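Category: Gender and Society / Working Papers

We use cookies to remember your settings and to count visits. Accept | Manage choices

4. Whose Time Is It? Unpaid Care and the Claim on Women's Days 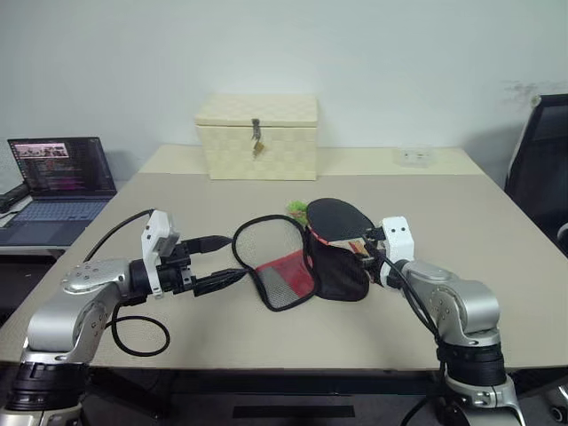
Figure 3. Two robot arms at a table with a soft black pouch.

When Nokuthula Shezi and I began our visits in Letville, we expected to hear a good deal about money, and we did, but what the women wanted to talk about first (often before the tea was poured) was time. Of the 173 women who kept diaries for us, nearly 100 wrote some version of the same sentence, that the day had been promised to other people before they got out of bed. We have come to call this the prior claim. It is an old thought in feminist writing, and we make no pretense of having discovered it, yet it was moving to see it come up again and again in so many different hands.

The diaries gave us 1,793 entries in all, and Xolani Pretorius read every one of them with great patience. He found that paid work was nearly always written down with a start and an end, while care was written down as a kind of weather, going on behind everything else. One grandmother in Mofokeng, who had looked after other people's children for 30 years, left whole pages blank and told us kindly that she had done nothing that week. Her daughter, reading over her shoulder, disagreed at some length, and with the permission of both women we return to that conversation in Section 5.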